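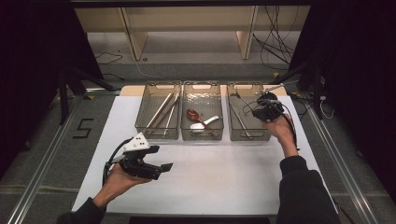 Manuales > Gestión de almacenes pequeños > Capítulo 5

Inicio Índice Glosario Anterior Siguiente

Tiempo de lectura: 4 minutos

Capítulo 5
La ubicación de los artículos

En el capítulo anterior se estudió cómo se nombra un artículo y cómo se le asigna un código. Ahora corresponde tratar el lugar. Un artículo bien nombrado que no tiene un lugar fijo se pierde con la misma facilidad que uno sin nombre, y la persona que lo busca gasta en ello un tiempo que casi nunca se registra en ninguna hoja.

Llamamos ubicación al espacio mínimo al que se puede dar una dirección. En un almacén grande suele ser un hueco de estantería. En uno pequeño - la despensa de una escuela, el cuarto de material de un taller, la cocina de un comedor - puede ser un cajón, una bandeja o la mitad de un estante. El tamaño tiene poca importancia para la definición. Lo importante es que dos personas distintas, con la misma dirección en la mano, lleguen al mismo sitio.

5.1 Ubicación fija y ubicación libre

En el sistema de ubicación fija cada artículo conserva siempre su sitio, también cuando está agotado. El personal lo aprende pronto y trabaja casi de memoria. El inconveniente es el espacio vacío: hay que reservar para cada artículo el volumen de su existencia máxima, aunque esta se alcance pocas veces en el año.

En el sistema de ubicación libre, la mercancía que entra se coloca en el primer hueco disponible y se anota su dirección. Se aprovecha mejor el local, pero todo depende de la anotación. Si un día se deja de anotar, el error permanece hasta el inventario siguiente.

Consideremos el caso de la casa Merkent, que distribuye utensilios y menaje para comedores colectivos. Su almacén disponía de 306 ubicaciones fijas, y en el mes de octubre se comprobó que unas 200 tenían mercancía. El responsable, Braulio Alvarado, propuso un sistema mixto: los artículos de salida diaria conservaron su sitio cerca de la puerta, y los demás pasaron a ubicación libre. Volveremos a este caso en los ejercicios.

5.2 El recipiente como ubicación

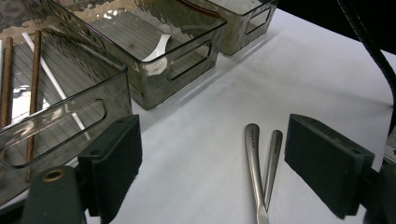

Departamento de Logística y Organización del Trabajo - Instituto Rampersad

Cuando los artículos son menudos, la dirección se da al recipiente y no al estante. Las cubetas translúcidas son cómodas para este uso, ya que permiten apreciar desde fuera si queda contenido, y una abertura alargada en la pared sirve de asa. Conviene de todos modos etiquetarlas. La transparencia informa de que hay algo dentro, pero no del código ni de la cantidad mínima.

La dirección de un recipiente se escribe de lo general a lo particular: zona, estante, posición. Así, B-4-2 se lee «zona B, estante cuatro, segunda posición». Algunos autores prefieren el orden contrario. En este manual seguimos la norma interna de Hulitz, que es también la que emplea el programa Furimer en sus listados.

Antes de continuar, el estudiante debe poder distinguir entre tres términos que en el habla corriente se confunden: el sitio, la ubicación y la dirección. El sitio es el espacio físico. La ubicación es ese mismo espacio en cuanto forma parte de un sistema. La dirección es el signo con que se lo designa, y puede cambiar sin que se mueva un solo objeto. En el apartado 5.3 se explica cómo se hace ese cambio sobre el plano del local.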